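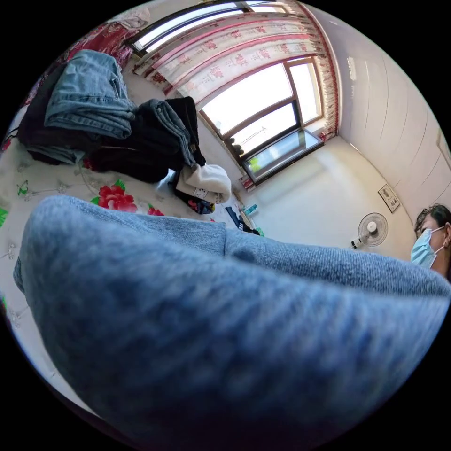

Chenxi Cheng
Contributing writer, birds and wetlands

7/1/22

Please do not feed the ducks, also not with the good food

Every summer the same discussion comes back in our town. Somebody puts a sign at the pond that bread is bad for ducks, and the week after, people come with peas, oats and cut lettuce. They feel they have understood the message. I think they understood only half of it.

It is true that bread is poor food. A mallard eats seeds, water plants, snails, insect larvae and small worms, and it spends most of the day looking for them. Bread fills the stomach and gives little back. Peas are better, I agree. But my problem is with the feeding itself.

At our pond there is natural food for a modest number of birds. Last September I counted 75 mallards and 2 geese on a piece of water that you can walk around in a few minutes. So many birds do not come for the snails. They come for us, and they stay close together, in their own droppings, in shallow water that gets warm in summer. The algae grow, and what sinks to the bottom rots there. This is how sickness goes from one bird to the next, and for this it does not matter much if the bag contained peas or old toast.

People tell me that children learn to love animals by feeding them. I have sympathy for this argument, my own daughter learned to walk at that pond. But a duck that tips over with its tail in the air to reach a plant is also interesting for a child – more interesting, I would say, than a duck that stands at your shoe and waits. You must only be willing to sit still for some time.

I do not ask for fines. I would like that the town plants the bank again with sedges and pondweed, and lets the grass grow long on the north side, where the insects are. The numbers would go down in a year or two, and some neighbors will complain that the ducks are gone. They will not be gone. They will be on the river, eating what they find there.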